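The woman who keeps the old letters moving

When I arrived at the reading room on Saturday, Chae-won Kwak was already at the long table with her coat still on. The heating had been off since the night before, she explained, and paper likes the cold more than people do. She offered me tea from a thermos, but we had to drink it in the corridor.

Kwak translates family letters. Most of her clients found a bundle in a drawer after a funeral and cannot read the language of their own grandparents. She started in 2000, with one shoebox from a neighbour in Kaltellow, and she did not ask for money. "I thought it will be one weekend," she said. "It was the whole winter. The neighbour's grandmother wrote very small, to save the postage, and when the page was full she turned it and wrote across."

The oldest letter she has worked on is from 1834. It is a complaint about a cow. I asked if she was disappointed by this and she laughed for quite a long time. "No, no. The cow is wonderful. He gives the colour of the cow, the name of the cow, the name of the man who sold the cow. From a love letter you learn much less."

Her largest job until now is the Vītola collection, 173 letters between two sisters, one of whom left and one who stayed. It took her almost three years of evenings. The sisters argued by mail over a recipe for rye bread, and neither of them gave up. Kwak baked both versions in her own kitchen, and she has a favourite, but the family asked her not to say which.
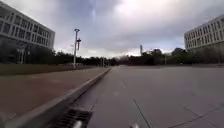
I wanted to know how she decides what to do with mistakes. Many of the writers had only a few years of school, and they spelled as they spoke. Kwak said that in the beginning she corrected everything, and the letters came out like notices from a bank. Now she leaves the sentences a little crooked if they were crooked before. "English is not my first language also," she said. "Maybe for this reason I am not afraid of it."

She charges by the page, and for a long letter the bill can reach 300 dollars — she is a bit shy about this and told me the number while looking for her glasses. Some clients pay in instalments. One retired baker from Lollier paid partly in plum jam, which she considered fair.

At the end I asked what people should do when they find such a bundle. She answered very quickly. Do not take off the string before you make a note of the order, keep the envelopes, and please, no sticky tape. Then she looked at the clock, because a man was coming at four with a suitcase, and he had not told her on the telephone what language was in it.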